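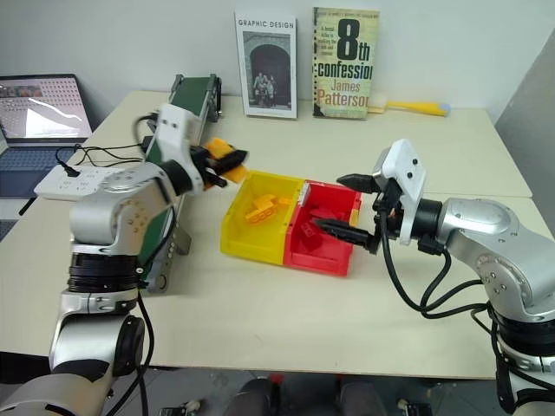
Moya sorting bin, yellow and red, on a light cream table.

The Moya is a plastic bin with two compartments side by side, for toy building blocks and other small parts. One color goes to the left, another to the right, and children understand it quickly. A small white label sits on the top edge where the compartments meet.

Item no. 303. Weight 700 g. Sold in boxes of 6. Blocks are not included, please order them separately under item 113.

Wash by hand with mild soap. We do not recommend the dishwasher.

Questions about larger orders are answered by Anneli Harju at Herkmont.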